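Residents > Orkstead House > Kitchen and Garden Meetings > August

Minutes, more or less, as taken by me (my turn again!). We started at 7:10 because the big room was still full of chairs from choir.

Last month's minutes were passed, with one fix: the hose we lent out went to Plodov Street, not Kesano. Sorry, Kesano.

Plum day. We picked 159 pounds, which is a lot more than last summer, and the freezer on the second floor is now completely purple. Erdal Tatlı wants a second jam evening before the rest go soft, and I'm all for it as long as someone else does the pitting this time. Jars are the sticking point. We agreed to ask the Uçar bakery if they have any to spare.

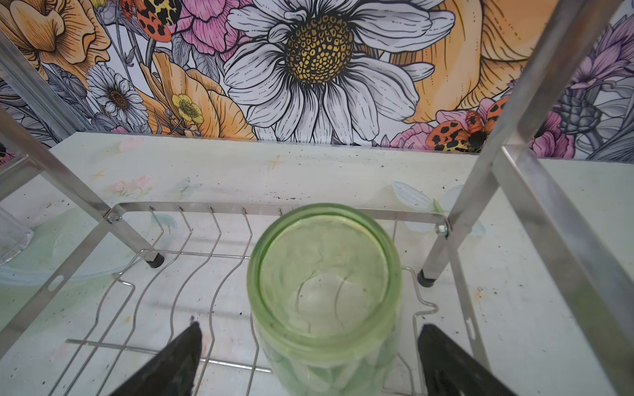
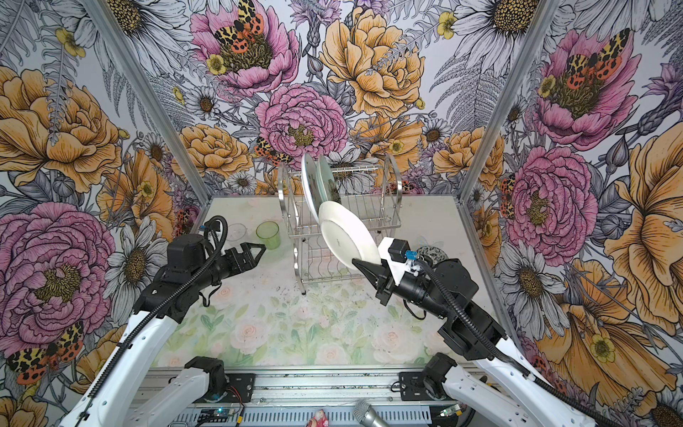

Dish rack, plates and flowered walls.
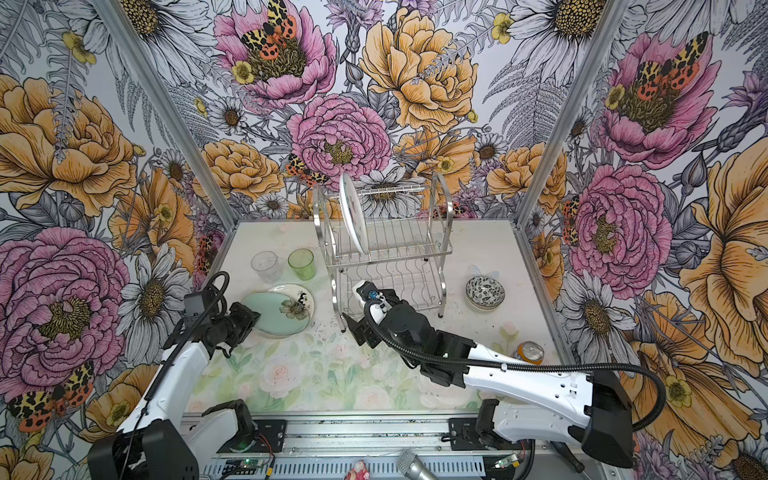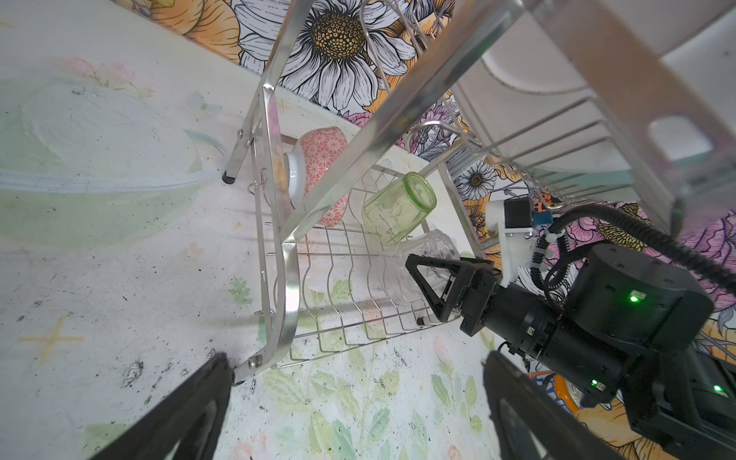

2 min read

Money. We have $1,027 in the account, before the water bill, and the bill is $386 (the sprinkler, I think, though I got some looks when I said so). There was a long back-and-forth over whether to buy a pressure canner. I wanted it, two people really didn't, and we left it for September.

Compost. The left bin is full and the right one smells. Please stop putting whole corn cobs in! Erdal will turn both bins and bring a load of straw over from his cousin's place.

Fall plant swap. Same spot as before, by the side gate. We'll print 90 flyers and I'll drop them off along Plodov Street on my way to work. Tomatoes will be done by then, so think mint, chives, strawberry runners, anything you can dig up and stick in a pot.

Other stuff: the shed key is missing again. If it's in your coat, put it back on the hook. Somebody also left a very nice blue sweater on the bench, and it's in my hall closet.

We wrapped up at 8:40. Next month's notes are Erdal's job.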